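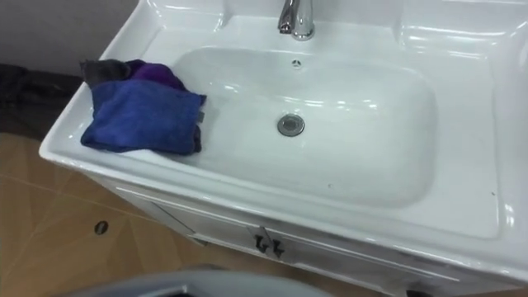
Ticket: Sink wipe-down episodes rejected at upload
Project: Basaswood household tasks, bathroom set
Site: Hutchins
Priority: Normal
Status: Closed
Opened: Sat 31 October

Reported by site

We are recording the "wipe basin with cloth" task on the head camera setup. Out of the last batch of 100 episodes, 59 came back from the Vorkgate checker with the flag LOW_CONTRAST_TARGET. The rest passed. We can't find a pattern by looking at the clips. The operator instructions have not changed. The cloths are the same cloths we used in the kitchen set, where we had almost no rejects.

We need to know if the flagged episodes are lost or if they can be recovered, and what to change before the next session.

Software at site: recorder and uploader both on the February release. Checker runs on the server side, so we don't control the version.

Support, first reply

Thanks. LOW_CONTRAST_TARGET means the checker could not separate the target surface from its surroundings for long enough during the episode. For this task the target is the inside of the basin. It does not look at the cloth at all for this flag.

Please send:
- the exposure settings file from the recorder
- the session notes
- one flagged episode and one passed episode, same operator if possible

Do not delete the flagged episodes from the local drive yet.

Site

Files attached. Same operator for both. Exposure is set to auto, which is how it shipped. Session notes say the overhead light was on for all episodes.

One thing we noticed when pulling these: the passed episode starts with the head tilted further down. The flagged one starts higher and then looks down when the wiping begins. Don't know if that matters.

Support

It does matter, but it isn't the whole cause. Findings so far:

In the flagged episode, auto exposure settles on the darker part of the room while the head is up. When the head comes down, the basin fills a lot more of the view and the white glaze goes to full white before exposure catches up. The basin walls, the rim and the cabinet front then all read as the same value. The checker loses the edge of the basin and starts counting bad time.

In the passed episode the head is already down when recording starts, so exposure has settled by the time the arm moves.

White fixtures with a glossy finish are hard for this checker. The kitchen set was steel sinks, so you would not have seen it there.

Try this on a short test, 7 episodes is enough:

1. Open the recorder settings and change exposure from auto to locked.
2. Put the head in the start pose, looking down into the basin. Wait for the preview to stop changing.
3. Press Lock.
4. Record as normal. Do not unlock between episodes.
5. Upload under the tag "test" so they don't go into the main set.

Site

Done. 7 recorded, 7 uploaded, 4 passed and 3 flagged. Better than before but not fixed.

The 3 that failed are all ones where the operator started with the cloth on the left side of the rim. The other 4 started with the cloth in the basin.

Support

That helps. Please check one thing in the failed clips. At the moment of the first grasp, does the head turn toward the cloth and away from the basin?

Site

Yes, in all 3. The head follows the hand out to the rim. For a moment there is more floor in view than sink. Then it comes back.

Support

Then the second cause is the task window, and that one is on our side.

The checker expects the basin to be in view from the first frame marked as "task active" until the last. Your recorder marks task active as soon as the hand closes on the cloth. With the cloth on the rim, the head is off to the side at that moment, so the checker counts those frames against the basin even though nothing is wrong with them. In the kitchen set the cloth always began inside the sink and the two windows lined up by luck.

There is a setting for this. In the task file for the bathroom set, look for the line

active_from: grasp

and change it to

active_from: first_contact

First contact here means cloth against target surface. The reach and the grasp are still recorded and are still part of the episode. They are labeled "approach" and the checker does not test the basin during approach.

Save the file, restart the recorder (it only reads the task file at startup), and run the same test again.

Site

Restarted and ran it again with the same mix of start positions. The recorder gave this at startup:

WARN task file changed, schema check skipped

Is that safe to ignore?

Support

No, please don't collect on top of that one. It means the recorder loaded the new value but did not check the rest of the file against it. Usually it is a tab where there should be spaces, or a missing blank line at the end. Open the file, retype the changed line by hand, save and restart. The warning should be gone.

Site

It was a tab. Warning gone. Test repeated, 7 out of 7 passed, cloth starts on the rim and in the basin both included.

Next question is the 59. Do we have to record them again?

Support

Most of them, no. The windows can be rebuilt from what you already have on the drive. Run the relabel tool on the flagged folder with the new task file, then upload again with the "resubmit" box ticked. If you don't tick the box, the server sees the same episode IDs and drops them as duplicates without telling you. We know that is not great and there is a separate ticket for it.

Relabeling will not help the clips where the image itself is blown out. Those have no detail left in the basin and can't be repaired. They will come back with the same flag, and those you should record again with exposure locked.

Site

Relabel ran overnight without errors. A large part of the flagged folder passed on resubmit. What's left are all episodes with a high head start, which matches what you said. We will redo those in the next session.

Two follow-ups while the ticket is open.

First, should we stop starting the cloth on the rim? It would be easier for the operators if it was always in the same place.

Second, we have been using several cloths and leaving the spares bunched up together on the side of the sink. Does the learning side want them cleared away?

Support

Please keep starting on the rim in part of the episodes. The Porar team trains on this set and they asked for mixed start positions. If the cloth is always in the basin, the model never gets an example of fetching it. Keep the mix and write the start position in the notes field for each episode - "rim left", "rim right" or "basin" is fine.

On the spare cloths, leave them. Picking one cloth off a pile is a useful example and the set is short on those. Two requests only. Change the color on top between episodes, and fill in the color of the cloth that is used. If the hand picks up two at once, mark the episode "double grasp" and carry on. Do not stop and reset. Those go to a different folder but they do get used.

Don't clear the floor between episodes either, unless something is in the way of the operator's feet.

Site

Understood. We have added the start position and cloth color to the session sheet. Exposure lock is now a line on the setup sheet, before the first episode. One operator asked if the lock has to be redone when the overhead light is switched off and on again.

Support

Yes. Any change of light, redo the lock. Also redo it if you move to another room or if the recorder restarts, because the lock is not saved.

Resolution

Cause 1: auto exposure left on with a glossy white target. Fixed at site by locking exposure in the start pose.

Cause 2: active window started at grasp instead of first contact in the bathroom task file. Fixed at site by editing the file. The default will be changed in the next task pack for all wipe tasks.

Flagged episodes: relabeled and resubmitted where the image was usable. Remainder to be recorded again by site.

Open elsewhere: silent drop of duplicate episode IDs on upload. Schema warning should name the line with the problem.

Closed with agreement from site. Reply to this ticket to reopen it if the flag shows up again on locked episodes, and attach the task file along with the clip.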